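Ticket 804: Arm drifts while being taught by remote, boxes bench
Status: Closed (reopened once, closed again)
Raised by: Olumide Ekwueme
Assigned to: Aitana Arrieta 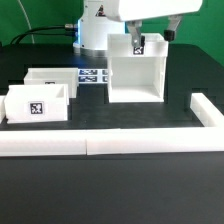
Symptom as first reported: when I drive the arm from the leader handles and let go, the follower carries on for a bit, as if it had somewhere better to be. Mostly downwards, slightly to the right. It does this perhaps one time in six. In the recorded demos it shows up as a little sag at the end of every approach, and the trained policy has now learned the sag faithfully. It is the only part of the task it does with real confidence.

Task is the usual one: approach the tall box from above, get the fingers open, go in, come out, leave the furniture where it was. Software is Raltia teleop, the build we froze in September.

Tried before raising this:
– Restarted the teleop session. No change.
– Restarted everything. No change, but I felt better.
– Swapped operator. Aitana gets the drift too, so it isn't my hands.
– Re-ran the marker calibration. All fine.

Comment, Aitana Arrieta, 09:40
Taking this. Before I do anything clever, can you send me the joint logs for a bad run and a good run with the same operator? Please don't trim them. Last time I was sent a trimmed log, the fault was in the part that had been trimmed.

Comment, Olumide Ekwueme, 10:15
Uploaded. Bad run is demo 157, good run is the one after it. Nothing trimmed, including a long stretch where I went to get a coffee.

Comment, Aitana Arrieta, 11:50
The coffee was the useful bit. With the handles sitting in their cradle and no one near them, the leader's shoulder reading creeps steadily in one direction. The follower is doing exactly as it is told. So it's a leader problem, and I have spent an hour being suspicious of the wrong arm.

Two candidates: the encoder on the leader shoulder, or the gravity compensation on the leader holding it up with slightly too little enthusiasm. Please do the following, in this order:
1. Put the leader in the cradle, compensation on, and log for ten minutes.
2. Same again with compensation off.
3. Don't touch the table.

Comment, Olumide Ekwueme, 13:05
Done. Compensation on: creeps. Compensation off: flat as anything. I didn't touch the table.

Comment, Aitana Arrieta, 13:30
Then it's compensation. The config gives the leader handle payload as the old Lemitz grip. Which grip is on there now?

Comment, Olumide Ekwueme, 13:36
The Engström one. We changed it because the Lemitz trigger stuck. I can see where this is going.

Comment, Aitana Arrieta, 14:20
The Engström is heavier, so the leader sinks a touch whenever you relax, and the follower copies it down. New payload value is in the config and pushed. Please record a fresh batch and watch the last second of each approach.

Resolution (first attempt): payload corrected. Ticket closed.

Reopened by Olumide Ekwueme, 16:10
Sag is gone. Drift to the right is still there, smaller. I had hoped it would leave with its friend.

Comment, Aitana Arrieta, 16:45
Came over and looked. The leader base is clamped to the desk with the clamp we borrowed from the Ginumberg rig, and it has play in it. Push the handle left and the base turns with you, let go and it eases back the other way. The teleop can't see the base moving, so it believes every word. Fitted the proper clamp and marked the bolt heads with paint pen so we can tell if they walk.

Comment, Olumide Ekwueme, 17:25
Ran another set, letting go of the handles at rude moments on purpose. Follower stops when I stop. I have nothing to complain about and will have to find something.

What to do with the old data: we have 2,882 demos on disk for this bench. Everything recorded after the grip change is tagged 'sag' and kept out of training. Don't delete it, Aitana wants it for checking the drift detector. The target for the new set is 1,000 clean ones, same boxes, same layout, both operators.

Added to the start-up list for this bench:
– Leader in cradle for two minutes before the first demo, check the shoulder reading is flat.
– If the grip is changed, change the payload in the same commit.
– Wiggle the clamp. If it wiggles back, stop.

Closed by Aitana Arrieta, 17:40. The Ginumberg clamp has gone back to the Ginumberg rig, with a label on it.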